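Subject: Re: [map-talk] Contour labels vanishing when I rotate the sheet
From: Tormod Eklund
To: map-talk list
Date: May 2020

Hi Hanyu, hi all,

Sorry for the slow answer, I wanted to try your file before I opened my mouth.

Hanyu Lu wrote:
> I'm making a walking map of the hills above Clavau and I have
> turned the sheet 21 degrees so the whole valley fits on one page.
> Since then half of my contour labels are gone. The ones that are
> left are upside down on the north side. I exported from Zurar
> twice and got the same result both times. Is this a Zurar thing
> or a me thing? Also, is it rude to readers if north isn't up? My
> brother-in-law says it is and won't let it go.
>
> Hanyu

It's a bit of both, I'm afraid! Zurar places the labels first and rotates the sheet after that, so anything that lands across the new margin gets thrown out without a word. You had 1,682 labels in the layer before the turn and I count 1,102 after it, and when I switched on the margin overlay most of the missing ones were sitting right along the two long sides. So set the rotation, then clear the label cache (it's under Layer, then Placement, and yes it is a silly spot for it), then place them again. I got nearly all of them back that way.

The upside-down ones are a separate problem. There's a setting called "read uphill" that makes the top of each number point to higher ground. The old survey sheets did it and some people love it, Mattes Hinrichs will probably write in to defend it before lunch. On a steep north slope it gives you numbers standing on their heads. I turn it off for anything a walker is going to hold in the rain and leave it on for wall maps, where people have the time to enjoy it.
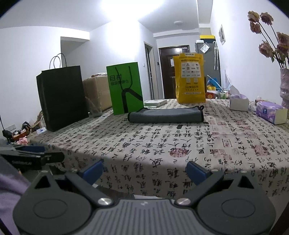
Now, the lettering. You have the stream names, the hamlets and the heights all in the same weight of the same typeface, and at your scale they fight each other. I'd make the stream names italic, drop them one size, and let them follow the bend of the water. The hamlets can stay upright. Look at how the black characters on that tablecloth run in columns, with the faded red seals set among them: two colors and very little else, and you never mix up the one kind of mark with the other. I'd love to see your sheet lean that way, heights in brown and names in black, and maybe one red for the huts. You currently have five colors of text, and I really can't tell what the purple is for. Bus stops?

On north being up: no, it isn't rude. Put a clear arrow on it, a decent sized one, and draw the grid lines faintly across the whole sheet so people can see the tilt for themselves. Plenty of valley maps are turned to suit the valley. The one thing I'd watch is that you don't have some inset maps turned and some not. Your little inset of the village center is north up while the main sheet isn't, and I walked the wrong way out of the square in my head three times before I noticed. Turn it to match, or give it its own arrow.

A smaller thing, your index contours. You have every fifth line thick, fine, but the interval changes partway up the sheet where the two height files meet. I think one of them came from the Solorex tiles and the other one from the older set Lingyun Liang shared here in January? They don't agree along the seam, and there's a little step in the lines just east of the chapel. I'd cut the older one back behind the ridge, where there is less going on, and smooth over the join by hand. It took me an evening on my own sheet, with coffee, and it wasn't too bad.

Oh, and are you printing these? If you're really going for 3,000 copies then please, please run one page on the actual paper first. My brown looked lovely on the screen and came out the color of weak tea. Weidong Qin had the same trouble with his Cheng map and ended up making the contours a good bit darker than he liked, and they printed just right.

Send the next version over when you have it, I'm happy to go through it again. And tell your brother-in-law there are very nice old maps with south at the top, that should keep him busy for a while.

Cheers,
Tormod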